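Sealing a concrete floor in a rented workshop – worth it?
Posted in January by ridano_babar

The landlord says I can do what I like with the slab as long as I pay for it. It's 274 square feet, gray, blotchy, and it makes dust faster than I can sweep it. A guy at Kandow quoted me 2000 for epoxy. I laughed, then he stopped laughing.

grit_and_giorgia wrote:
Don't epoxy a floor you don't own. Use a penetrating densifier, two coats, done in a weekend. It will still look like concrete, so adjust your dreams.

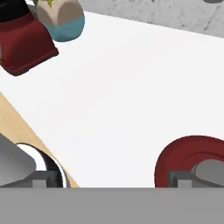
The blotches stay, by the way. Mine came through both coats looking very pleased with themselves. But the dust quit, and dust was the complaint.

flurina_k wrote:
Disagree. Densifier does nothing for oil. I spilled chain lube on mine and now it has a birthmark. Epoxy wipes clean.

grit_and_giorgia wrote:
Epoxy also peels when there's moisture coming up. Ask me how I know. Tape a square of plastic down overnight first – if it's damp underneath in the morning, save your money.

hollenstein_e wrote:
Or buy rubber mats and take them with you when you leave.

ridano_babar wrote:
Plastic is taped down. Kandow guy called back and it's 3000 now, he forgot the grinding. Looking at mats.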